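Flemton Sky Watchers, minutes of the August meeting
August 11, 2024, taken by me, Roxana Sotelo, because I sat nearest the notepad

We got going a bit after seven, once everyone had finished arguing over whether the glow on Friday was aurora or the greenhouses. (Greenhouses. Sorry, folks.) July minutes were approved with one fix: I'd written "Neptune" where I meant "Saturn."

Perseids. The peak falls Monday morning and we're going ahead with the watch at Huaranga Field. Gates open at 10 p.m., and the moon should be down before midnight, so the good part will be late. Bring a reclining chair and more blankets than you think you need! Red lights only past the gate, please. Last year somebody's hatchback lit up the entire hill and I'm still seeing spots.

Qiuyue Xue is running the meteor count again and wants people to sign up for 40-minute shifts. She logged 234 meteors last August with her team and would love to beat it. I asked if airplanes count and was told no.

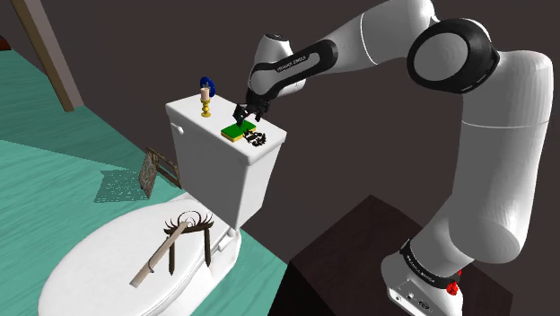
Loaner telescopes. We have 3 out at the moment. The 8-inch Dobsonian came back from Viltuvura School with a sticky focuser, and Qiuyue is going to clean and regrease it before it goes out again. There was a long back-and-forth about raising the deposit. I was for it, plenty of people weren't, and we left it where it is.

Streetlights. The town wants to put new lights along Gonerden Road, right under our southern horizon. I read out the letter I'd drafted asking for shielded, warmer bulbs and a dimmer setting overnight. People liked it but thought it was too long, and they were right, so I'm cutting it down to one page and mailing it this week.

September. Saturn is at its best early in the month, so we'd like a public night at the library parking lot. Roxana (me) to call the library about switching off the lot lights. Qiuyue will bring her refractor, and we need a step stool for the kids.

Any other business: does anyone have the club's green star atlas? It's been gone since spring.

Closed at 8:40. Next meeting in September, same room, date to follow by email.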